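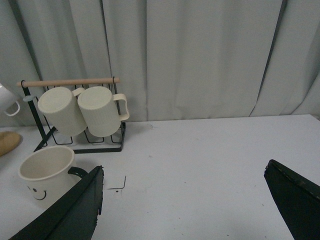
White table and mug rack against the pale grey curtain

Fikier listing kit: three weeks of selling my flat with it

I've sold two places through an agent and both times I grumbled about the fee, so this time I thought I'd have a go myself. The Fikier kit is what I bought to do it with. You get a laser measure, a little fold-out stand for your phone, a printed workbook and a year of the floor plan software. I paid 100 for the lot in a sale at Bachmann and I've now used it on my own two-bed in Jallemville and on my friend Selamawit Belay's place up the hill.

The laser measure first, as it's the bit I like most. You put the back end against one wall, press the big button, and the number pops up. It remembers the last 15 readings, so I could do a whole room and then sit down to type them in. Lovely thing! It did sulk in the hallway, where I have a mirror at one end, and I had to hold a bit of card up against the glass. It also clicks very loudly.

My old paperwork said 900 square feet for the flat. Fikier made it 916, and a surveyor called Reto Berchtold, who came round about the damp anyway, got the same once he'd added the cupboard by the boiler. I was chuffed with that. It went straight into the advert.

The software is where I lost my temper. Drawing a square room is easy, you drag the corners and type in the lengths, but my kitchen has a chimney breast and a daft angled wall, and every time I fixed one side the other one jumped. I got there in the end by drawing it as two rooms and rubbing out the line between them (not in the workbook, a chap called Luzius Riedl suggested it on the help forum — thank you, Luzius). Doors only open one way unless you hold down shift. The finished plan does look smart, mind, and it prints on one page with the room sizes in metres and feet.

The workbook I could take or leave. There's a decent list of papers to dig out before you advertise, and I'd forgotten about the window guarantee until I read it. The section on writing your listing is dreadful. Follow it and you'll have "boasting" and "deceptively spacious" in the first line. I wrote mine plain, with the heating costs and the bus route in, and had more than 4,000 views on Fotville.

The phone stand is wobbly. I used a pile of cookbooks.

Would I buy it again? At the sale price, yes, and I'd probably use it for working out carpets afterwards too. At full price I'd get a laser measure on its own and draw the plan on squared paper, like Selamawit's brother did for his. Do check what happens when the year's software runs out. Mine ends in January and I can't find anywhere that says whether I can still open my plans after that. I've emailed to ask and will add the reply to this page when it comes.

Four stars for the laser, two for the software.

Posted 14 October 2026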